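Home Threads Gigs Records About
4 min read

OK so I went to see Brolletti on their reunion tour and I have too many feelings for one post. Thread, sorry in advance.

1/ Some background for anyone under 40. Brolletti were a three-piece from Wustmont who put out two great records and one terrible one, then stopped speaking to each other. I was 16 when the first one came out. I wore that cassette down until the B side sounded like it was playing from the bottom of a swimming pool.

2/ I saw them once back then, in the basement of a bowling place. You could hear the pins between songs. The bass amp died and they played the last four numbers without it, and I thought it was the greatest night of my life (it was a low bar, I was a teenager in Wustmont).

3/ So when the reunion got announced in April I bought a ticket in under a minute. $70 plus fees. The first time I saw them it was five bucks and they let my cousin in free!

4/ The venue was the Boateng, which if you haven't been is an old movie theater with the seats ripped out downstairs. Sloped floor. Great for short people, terrible for your calves. I got there at 6:30 and there was already a line past the dry cleaner.

5/ Everybody in that line was my age. So many sensible jackets. The guy ahead of me had brought a folding stool and I made fun of him in my head for maybe ten minutes and then I wanted that stool more than anything I've ever wanted.

6/ Opening act was Tromammont, a duo, drums and a really filthy-sounding organ. I'd never heard of them. Loved them! They barely talked, played for half an hour, said thank you and left. I bought the record at the break and I've played it more this week than anything else in the house.

7/ Then the lights go down, and they walk out with no intro music or anything, and Nicanor Salcedo plugs in and hits that opening chord from "Gravel Year" and I made a noise I'm glad my kids weren't there for. 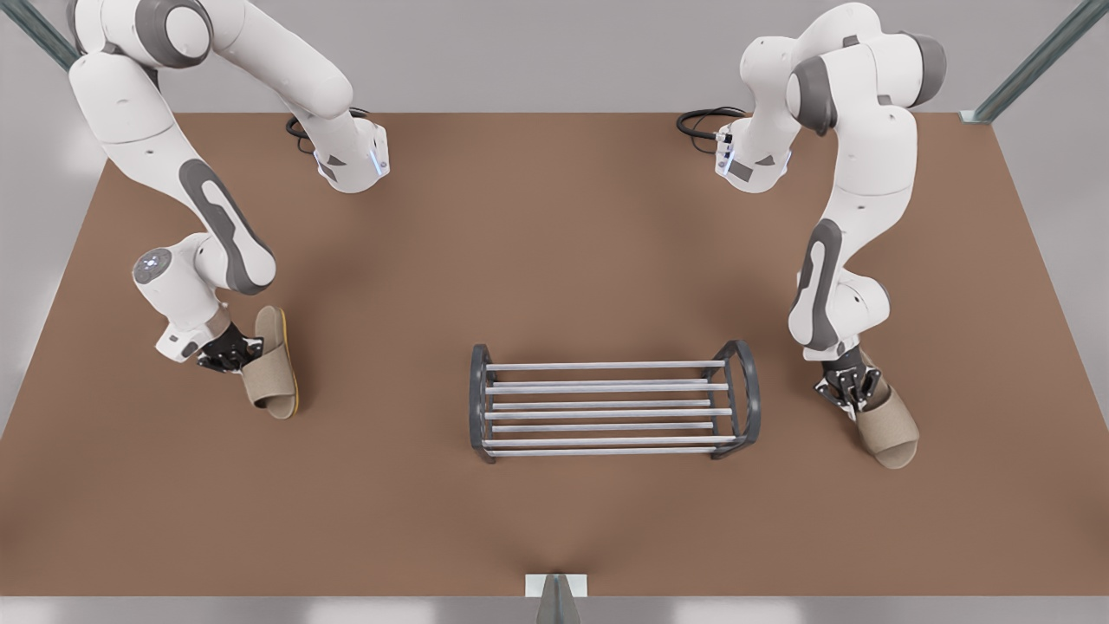
Two white arms, two slippers, one shoe rack.

8/ His voice! I was braced for it to be gone. It's lower, and he's moved a few of the high parts down, but the rasp is all still there. If anything the slow songs are better now. "Porch Light" used to sound like a kid pretending to be tired. Now he sounds tired and it absolutely wrecked me.

9/ They played 13 songs before the encore. I know because I wrote them all down on my phone like a nerd. Nothing off the third album, which got a huge laugh when somebody yelled for it. Nicanor said "we don't know that one either" and went straight into the next song.

10/ Complaints, because I have a few. The kick drum was way too loud for the first third of the show, to the point where my shirt was moving. Somebody at the desk fixed it eventually but by then we'd lost "Salt Truck" completely, and that's the one I'd been waiting for.

11/ Also there was a couple behind me who talked through every quiet song. About a bathroom remodel! I now know a lot about their grout. If you're reading this, go with the darker one.

12/ The new drummer is good, I want to be fair to her. She hits harder than the old one and she's a lot steadier. I did miss the way the old songs used to speed up like a shopping cart going down a hill, though. A couple of them felt a bit tidy. My friend who came with me thinks I'm nuts and that they've never sounded better.

13/ The encore was two songs. First a cover I didn't recognize (anyone? Slow, in a waltz time, something about a ferry), then "Bowling Shoes," which they wrote after that basement show or at least that's what I've told people for 32 years. The whole room sang it. The guy with the stool was standing on it.

14/ Merch report: shirts are thin and run small, size up. The poster is gorgeous, dark green, and they were nearly out when I got there. They've also pressed the first album on vinyl again and I held it for a long time and put it back and then went back and bought it. Don't tell my wife, she follows me on here so I guess she knows.

15/ Couple of people asking about the other dates. There are still a few up north as far as I know, smaller rooms than the Boateng. If you're on the fence, go. Bring earplugs for the first few songs, and eat beforehand, the snack bar was just pretzels.

16/ And if you have a tape of the bowling place show, or know somebody who does, please message me. There was a guy with a recorder by the shoe counter, red hat. I've been looking for him since high school.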